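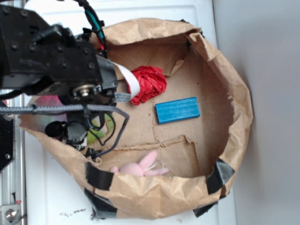 The bus from Wendport let us off at the wrong gate, so we walked the long way around the building and missed the welcome speech. My daughter said she didn't mind. She was nine that May and had come for the robots, and she had told me so twice on the bus.

It was the Wegener open day, held on a Sunday so that families could come. My brother had worked there until the winter. He had not asked me to go. When I told him on the phone that we were going, he said the parking was bad, and I said we were taking the bus, and that was all we said about it.

They gave us paper badges at the door. Mine was number 329 and hers was 330, and she wanted to swap because she liked the three and the two next to each other. We swapped. A man in a gray sweater took our group down a hallway and talked about the Korkano contract, which meant nothing to any of us. Then he opened a door and stood aside.

The arm was smaller than I had expected. I had pictured something from a car plant, orange and as tall as a man. My daughter got to the front by going under people's elbows, and I stayed behind a couple who smelled of sunscreen.

"It picks things out of a bag," the man in the sweater said. "That's the job. It sounds easy."

A woman at a desk was running it. She typed something and the arm went down over the bag, slowly, the way you lower your hand toward a cat you don't know. On a screen beside her we could see what the gripper saw.

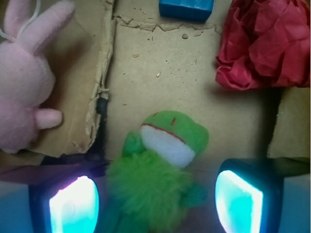
"It's going for the frog," my daughter said.

"What would you go for?" the woman asked. She didn't look away from the screen.

"The bunny. It's got a string. You could hook it."

"Strings are hard," the woman said. "It doesn't know what a string is going to do."

The fingers closed. The frog's head squashed a little on one side, and the arm went up, and the frog came with it for a hand's width and then dropped back. A boy behind me laughed. The woman typed again. On the second try it held, and the arm carried the frog over to a tray and let go, and people clapped. I clapped too. It had taken longer than I would have taken to empty the whole bag and fold it.

"How many times has it done that?" my daughter asked.

"Today? Thirty-nine, with that one."

"Does it get bored?"

"I do," the woman said.

I asked her then if she had known my brother. I said his name and which floor he had been on. She took her hands off the keys and turned around in her chair to look at me, and then at my daughter.

"He sewed that frog's arm back on," she said. "It came off last fall. He did it at lunch, with thread from the first-aid kit."

My daughter wanted to know which arm. The woman picked the frog out of the tray and held it out to her, and she turned it over and pushed the fur apart with her thumbs, looking for the stitches.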